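Towel robot at Flirkbridge stopped after finger fault

Posted 12/17/18 by Myrto Psarras

Well, that was a longer week than any of us wanted! If you came by the Flirkbridge workshop and wondered why the folding bench had a red tag hanging off the power switch, I can now tell you what went on (and before the rumours get any sillier, everyone still has all their fingers).

The bench is where we've been teaching the arm to fold towels for the Koutsoukos hotel laundry job. It had been going nicely since March. A towel goes down on the white top, the gripper comes in at the front edge with one finger over the cloth and one under, closes, lifts, folds, lets go. Lovely to watch when it works, and I've lost a fair few tea breaks to it.

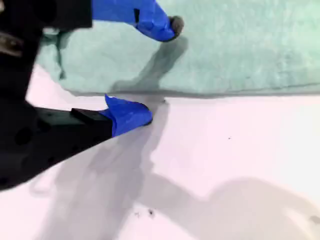

On the afternoon it went wrong, Pongsak Kaewkla was running the arm and I was next door arguing with a label printer. The gripper closed and then wouldn't open. Pongsak pressed release on the screen, the screen cheerfully said the fingers were open, and they plainly weren't. He waited a moment, then reached in to free the towel by hand, which we've all done a hundred times and really shouldn't have. The fingers sprang apart, shut again straight away and caught the side of his thumb.

He hit the stop button with his other hand and that was that. It left a nasty bruise and a small cut, he had it cleaned and dressed at the walk-in clinic, and he was back the next morning complaining about the coffee. So he's fine! But it gave us a proper fright, and it could have been a good deal worse with the speed turned up.

Rupert Aigner from Wetar, who look after the arm for us, drove over and spent most of two days on it. He went through the log and found the trouble at cycle 3425, where the gripper stopped reporting its real position and just repeated the last number it had. The software believed it. When the signal came back, the controller saw that the fingers weren't where it thought they were and carried out both of the commands it had been saving up, open and then close, one after the other. Rupert put it down to a worn connector where the cable bends at the wrist. He showed me the bit in question and you could wiggle it with a fingernail.

What bothers me more is that the old log has 11 shorter dropouts in it, going back weeks, and we'd never gone looking. They cleared up by themselves and the towels came out folded, so on we went. 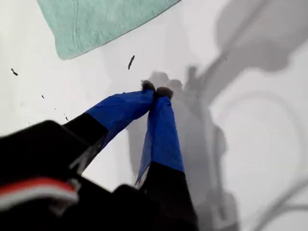
The cable and connector have both been replaced now, and Rupert has changed the settings so that if the position signal drops out, the arm halts and throws away any waiting commands. You have to walk round and restart it yourself. It's a bit of a pain, I won't pretend otherwise, and I've already grumbled about it twice.

We've got a new rule as well, thanks to Kalliopi Sotiropoulos, who runs safety at our Firkness site and came across to have a look. Hands stay out until the stop button is in and the gripper's power is off at the wall, even for a stuck corner, even if it's nearly home time. She's also asked for the wrist cable to be checked every 4 weeks and signed for on the sheet by the door.

Grigoris Chrysikopoulos has been on to the hotel people about the delay and they were very decent about it. We'll be running at half speed until the new year. If you use the bench and haven't had the new briefing yet, come and find me or Pongsak before you switch anything on.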